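Clurnarthorpe Rural Shuttle
Progress report to the Vandon Fund
Second reporting period, ending November

Where things stand

The shuttle has now been running for the full period on the revised timetable. It makes 6 round trips a day between Clurnarthorpe and the medical center at Omwood, with alternate trips going by way of Manole. The first leaves Clurnarthorpe at 6:40 a.m. and the last one back leaves Omwood at 6:15 p.m. We are on schedule against the work plan in all areas except stop improvements, which are behind, and the reasons are set out below.

Spending is within the approved budget. Fuel came in under what we set aside and driver overtime came in over it. The two nearly cancel out. The full figures are in the finance form sent separately.

Timetable changes

At the end of the first period we reported that the midday trips were running late. The cause was the Manole loop. We had timed it on a summer morning with an empty bus, and it takes longer with riders boarding at the senior apartments, some of whom use the lift. We have added eight minutes to each trip that goes through Manole and taken the same amount out of the layover at Omwood. Drivers asked for the layover to stay above ten minutes and it does.

Since the change, most midday trips have arrived on time. The 3:10 p.m. from Omwood still runs late when the middle school lets out, and we would like to move it to 3:25. That would break the connection with the county bus to Vandon, so we have asked the county whether its bus could be held. We have no answer yet.

We also tried an early evening trip for six weeks. It carried very few people, mostly the same two or three from the warehouse shift, and we ended it when the trial ran out. Those riders have been put in touch with the vanpool.

Ridership

Ridership went up in every month of the period. In the strongest month we carried more than 500 riders for the first time. Medical trips are still the largest group. Shopping trips have grown since the shuttle began stopping at the front entrance of the grocery store and not out on the highway, a change that took one phone call and should have been made sooner.

Trips by people under 18 are lower than we projected in the application. The high school has its own late bus, which we did not know when we wrote the projection. We suggest dropping that target and will send a revised one if the Fund agrees.

Stops and signs

The work plan called for 8 improved stops by the end of this period. Five are finished, with a concrete pad, a bench and a sign. The other 3 are on the state road and need a permit. We applied in the first month and were told in the third that the drawings had to show drainage. The new drawings have gone in. Frozen ground will likely push the concrete work to spring in any case, so we ask that the money for these stops be carried forward.
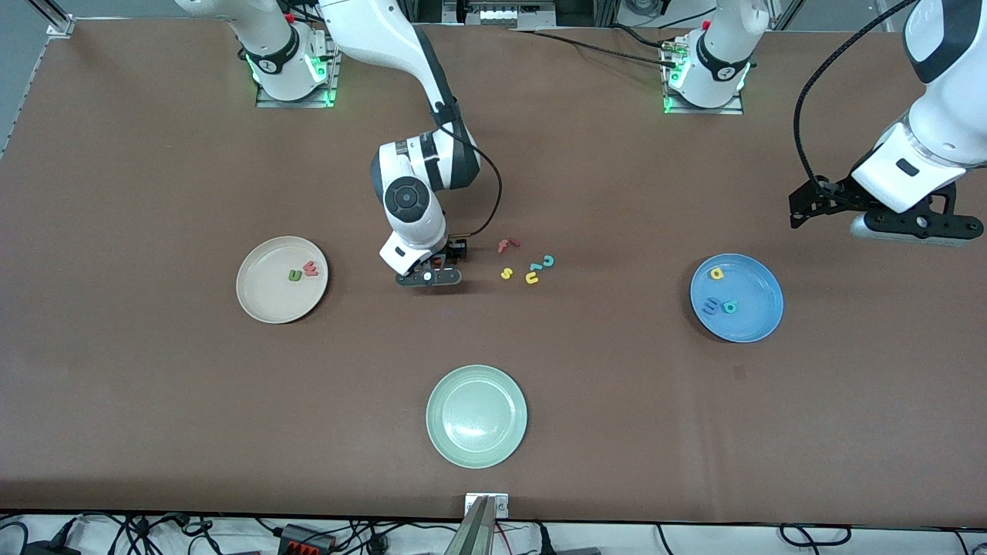 Letters and colors are what riders complained about most on our route signs, so we have changed both. The old signs used a route number and a thin gray line, and people waiting at Omwood could not tell our stop from the county stop twenty feet away. We now use one large letter for each direction, C toward Clurnarthorpe and O toward Omwood, with M added on trips that go through Manole. At the planning meeting we talked through which colors to use, and the choices came down to the same ones as the foam letters on the brown table: red, yellow, teal, green and blue. Yellow was hard to read on a white sign and teal was too near the county's color. We settled on blue for outbound and red for inbound. The new signs are up at all finished stops, and temporary ones are taped inside the shelters at the rest.

The printed timetable uses the same letters. The first batch had the Saturday times wrong on the back and was recycled. The printer redid it at half price.

Vehicles

Both buses passed inspection. The older one was out of service for nine working days with a lift fault, and in that time we rented a van with a ramp. The van seats fewer people, and on two mornings riders had to be left at Manole and picked up on a second run. We phoned each of them afterward. The lift motor has been replaced and has worked since.

The older bus will reach the mileage limit in our agreement during the next period. We have asked the county about a place on its joint vehicle order. A bus bought that way takes close to a year to arrive, so we need to commit before spring. A letter of support from the Fund would help with the local match.

Drivers

We have four part-time drivers and need five. One left in the second month for a full-time job with the school district, which pays more per hour than we can. We raised the starting wage within the existing budget line and have had two applications. One applicant already has the right license and is in training. Until that is done the dispatcher is covering the early shift two mornings a week, and on those mornings the phone is answered by the front desk at the town hall.

Rider feedback

We left comment cards on both buses for a month. Most were about three things: the signs, the wait at Omwood, and the heat on the newer bus, which is set for the driver and leaves the back seats cold. The shop has adjusted the rear heater. Several people asked for Sunday service. We do not have the drivers for it.

Plans for the next period

Finish the remaining stops once the permit is issued and the ground allows.
Move the 3:10 p.m. trip if the county can hold its connection.
Place the order for the replacement bus.
Fill the fifth driver position and take the dispatcher off the early shift.
Reprint the timetable with any new times.

Decisions we need from the Fund

Approval to carry forward the unspent stop money.
Approval to replace the target for riders under 18.
A letter of support for the vehicle order – by the end of January if possible, as the county closes its list soon after.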